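Pipes on show: the heating and air runs at Rididel

Nuria Nigatu looks after building services at the Rididel workshops, where the first-floor rooms were refitted in June. The work took 8 weeks. Her brief was to keep the services reachable without lowering the ceiling.

"The old arrangement had everything above a suspended ceiling," she says. "Each time a valve needed attention we lifted tiles, and the tiles broke. We took the whole grid out and left the pipes exposed."

The pipes now run together across the ceiling and drop down a corner of the wall. They were painted white to match. Nigatu would have preferred colour bands along the full length, but the architect, Bianca Sandu of Oprea, argued for a plain finish with labels at the valves only.

"We settled on labels," Nigatu says. "A fitter reads the label. The paint makes no difference to the work."

Brackets were the slow part. The drawings assumed a level slab, and the slab was out by 56 mm from one end to the other. Each bracket was set with a laser line and packed by hand.
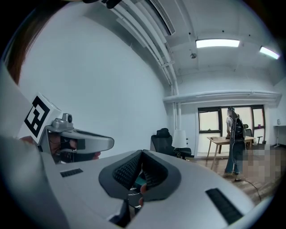 Air comes in through a long linear vent with dark slats, placed alongside the pipes so that both can be reached from one ladder position. Sandu had first drawn 2 short vents. Nigatu asked for a single run, which has fewer joints to seal.

"Short vents gave us draughts in the old rooms," she says. "People taped them over, and then the balancing was wrong for the whole floor."

Cleaning the slats takes roughly 60 minutes a room with a brush head and a vacuum. The tops of the pipes gather dust as well and are wiped on the same visit. The next job on her list is the ground-floor corridor, where the old tiles are still up.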